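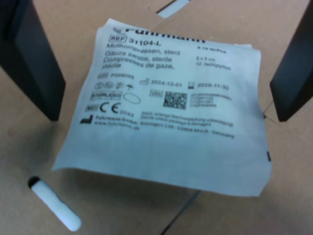
Gauze swabs, sterile, 5 x 5 cm, REF 31104-L. Label side up.

Home | Supplies | Galleries | Glossary | Contact

Small Dressings: The Gauze Swab Wrapper

Text by Nele Hoekstra. Label notes checked by Josefien Van Acker.

Print this page | E-mail this page

This gallery belongs to the dressings section of the Ravby supply pages. It covers one item, the small sterile gauze swab in a paper wrapper, and the information printed on it. Larger swabs, rolled bandages and adhesive dressings have their own pages. The notes are for people who fill cabinets and kits and have to decide whether a packet goes in, stays in or comes out. They do not cover wound care.

The wrapper in the first picture carries the brand name Fuhrmann across the top. The printed matter is on the upper half and the lower half is blank, so a packet filed with the blank half showing cannot be identified without pulling it. File with the print at the top of the bin.

Reference number

The boxed letters REF mark the catalog number, in this case 31104-L. It is the number to copy onto an order sheet. Copy all of it, including any letter after the hyphen. Orders at Ravby used to be written by size alone ("small gauze"), and Van Rooij filled them with whatever small gauze was on the shelf. Two kinds then ended up in the same bin. Since May the order sheet has had a column for REF, and a line without it is sent back to the person who wrote it.

Product description

The description is given in German, English and French: Mullkompressen, steril; Gauze swabs, sterile; Compresses de gaze, stérile. "Mull" is the German word for gauze. "Kompresse" and "compresse" are used for a folded pad, which English labels may call a swab, a sponge or a compress. Cabinet lists here use "swab" throughout. If the old list inside a cabinet door says "compress," replace the list.

The word to look for in any of the languages is the one for sterile. Nonsterile gauze of the same size is a separate stock item and is kept in the lower drawer.

Count, size and ply

Next to the description, in smaller print, are three entries:

à 10 St/Pcs. "St" is short for Stück, pieces. The entry gives a piece count of ten. On the cabinet list, write the count in pieces and not in packets. The two were mixed up on several lists and the totals made no sense.

5 x 5 cm. The size of the swab, which is a little under 2 inches on a side. The wrapper is larger than the swab, so do not judge size by the outside of the packet.

12-fach. The ply, or number of gauze layers in the folded swab. A swab of the same size with fewer plies is thinner and takes up less fluid. Ply is the entry most often left off a handwritten list, and it should be there. When comparing two products, compare size and ply together.

Lot number

The boxed word LOT is followed by the batch code, P006095 on this wrapper. The lot number is needed if a maker or supplier calls a batch back. It has no use in daily work, and for that reason it tends not to be recorded. The stock file at Ravby holds one line per lot received, with the REF, the lot, the expiry and the cabinet it went to. The file is a spreadsheet with room for 1,000 lines and is nowhere near full.

When a lot is split between cabinets, enter it once for each cabinet. Asuka Ogura set up the file and prefers repeated lines to a line with several cabinets in one cell, as the sort does not work otherwise.

The date symbols

A small factory outline marks the date of manufacture. An hourglass marks the expiry, the date by which the item is to be used. On this wrapper the factory has a 2024 date next to it and the hourglass a 2029 date. Both are printed with the year first, then the month, then the day.

The common error is to read the factory date as the expiry. It stands farther to the left and is the first date the eye meets. Packets have been thrown out at Ravby on the strength of the factory date with years left on them. Find the hourglass, then read the date beside it.

Only the expiry goes on the cabinet list. Writing both dates has been tried and led to the same error on paper.

Where a label shows the year and month but no day, enter the last day of that month in the stock file.
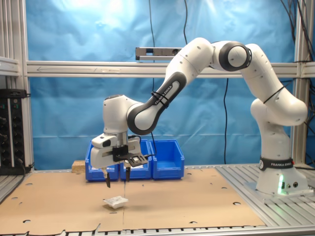

Small white packet lying flat on brown cardboard.

Condition of the wrapper

Paper wrappers crease in handling. A crease does not by itself put a packet out of use. The points to check are:

- Holes or tears, including pinholes along a sharp fold.
- Seals. Run the eye along each edge. A seal that has lifted at any point counts as open.
- Stains or water marks, even if the paper has dried. Paper that has been wet is no longer a reliable barrier.
- Print. If the expiry or lot cannot be read, the packet comes out.
- Writing. Do not write on the paper face with a ballpoint pen. Use the bin label.

A packet that fails on any point goes to the training box, marked NOT STERILE. It does not go back in the cabinet as a spare.

Check packets on a flat, dry, plain surface. A brown or tan surface works well for white paper, as the edges of the wrapper stand out and small tears are easier to find than on a white counter. Lay the packet flat with the print facing you. Do not stack packets while checking.

Rubber bands are not used on paper wrappers. They cut a fold line across the packet, and the paper wears through there first. Paper clips and staples are not used either. If packets have to be kept together, stand them in a bin of the right width with a divider behind them.

Storage

Packets stand on edge in the bin, print up, earliest expiry in front. New stock goes behind old stock. The bins in the current cabinets are Clikness clip-front bins, and the dividers are cut from card. A bin is full when a packet can still be pulled with two fingers without dragging its neighbor. Past that point the edges start to curl.

Keep paper-wrapped goods off the floor, away from the sink and out of direct sun. Bottles of any kind go on a lower shelf than paper. The cabinet beside the sink at Ravby no longer holds dressings.

Kit bags are harder on wrappers than cabinets are. Small packets work their way to the bottom and pick up folds from scissors and rolls of tape. In the Jilodness pouches the small swabs go in the flat pocket on the inside of the lid, in a single row. Check them every time the bag comes back, whether or not the bag was opened.

Notes for the cabinet list

Each line for a small swab should read in this order: item, size, ply, sterile or nonsterile, pieces, REF, expiry. A line written for the wrapper in the first picture would be:

Gauze swab, 5 x 5 cm, 12-ply, sterile, 10 pcs, 31104-L, exp. 2029

The expiry column takes the month and day as well. They are left off in the line above to save width on this page.

Lists are checked on the first Sunday of the month. Nathalie Jacobs keeps the master copy and enters changes the same evening, so please put the marked-up sheet in her tray before 7. Sheets handed in later are entered with the next month's.

Corrections

An earlier version of this page gave the boxed REF symbol as a supplier code. It is the maker's catalog number. A second correction concerns the word "fach," which was explained as "compartment." The German noun does have that meaning, but after a number and a hyphen it means "-fold," as in twelvefold. Thanks to Amber De Haan for both.

Questions about the order sheet go to Josefien Van Acker. Questions about the stock file go to Asuka Ogura.

Print this page | E-mail this page

Related galleries
Rolled Bandages: Widths and Stretch
Adhesive Dressings in Strips and Singles
Triangular Bandages, Folded and Flat
Clip-Front Bins and Card Dividers
Symbols on Supply Labels, A to Z
Packing the Lid Pocket

Recently updated
Order Sheet with REF Column
Cabinet List, Blank
Glossary: German and French Label Words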